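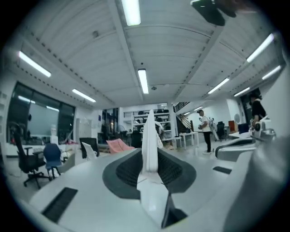 The room, bright and wide

I bought the Preltine desk lamp in November for 188 crowns. The light is soft and gives 800 lumens, enough for reading. The arm holds its position well, but the switch is too stiff for my mother.

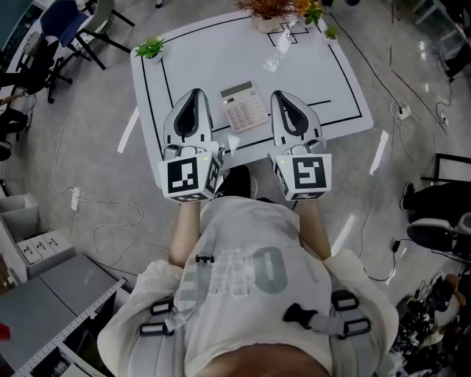

How long is the cable?
It is 2 meters, and the plug is included.

After seven weeks I still like it. I would buy it again, only in a darker color.

Britt-Marie Halvorsen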